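# Chapter 4: Wrapping, Bags and Cards

Before we get to ribbon and corners (I promise we will, and there's a whole section on corners), I'd like you to sit with me at the table for a few minutes and think about what a wrapping is for. When I taught my first evening class in Gunton, I had 62 students over one winter, and nearly all of them arrived wanting to learn bows. Bows are lovely! But a bow sits on top of a great many earlier choices, and those are what this chapter is about.

We begin with the bag, the humblest of the lot. Plenty of people feel a little guilty about handing over a gift bag, as though they'd been caught skipping a step. My old teacher, Müzeyyen Tekin, would have none of that. She kept her bags standing on a shelf by size, tall ones at the back, and chose among them as slowly as other people choose a hat.

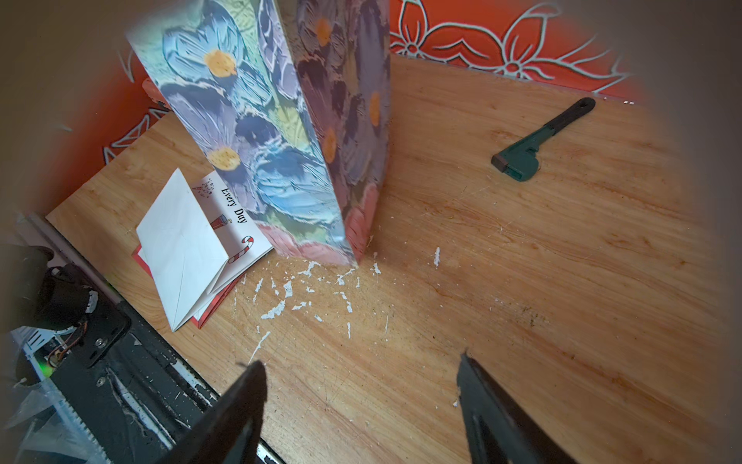
A card deserves the same patience. Write it before you wrap anything, while you still have a clear table and a clear head, and let the ink rest before you close it up. If you leave the card until the end – and I have done this more often than I'd like to admit – you'll be scribbling on your knee in the car with a pen that's running dry. Choose the card and the wrapping together if you can. They needn't match. A busy flowered pattern can sit very happily beside a plain white card, and a card with a joke on it will lighten a dark or formal paper.

## 4.1 Looking at pattern

Floral prints are the ones my students reach for most, and also the ones that give them the most trouble. A large painted flower has a center, and the eye goes straight to it. Fold through that center and the flower turns into a patch of color; keep it whole and it will do half your decorating for you. So before you fold or cut, hold the material up, let it hang, and look at it from across the room. Then turn it and look again.

Cloth is wonderful for practicing this, as it forgives everything. You can fold it badly 60 times and shake it out and start over, whereas paper remembers every crease. Warrick Wihongi, whose knots you'll meet in Chapter 5, still tries out his ideas on a square of old cotton first.
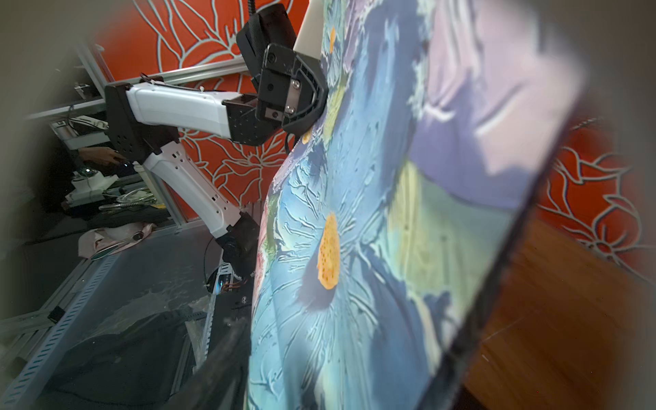
*Fig. 4.2. Printed fabric with a large flower, held up.*

Pay attention to the edges as well. A dark hem gives a strong line, and where that line falls on the finished parcel will matter nearly as much as the flowers do. Some wrappers tuck it under, and others (I'm one of them) like to let it run across the front at a slant.

**Try it yourself.** Take any patterned cloth you have at home, a scarf or a dish towel will do, and a small box. Wrap the box three times, placing a different part of the pattern on top each time. Make a quick sketch of each one and keep your sketches, as we'll be using them again in section 4.3.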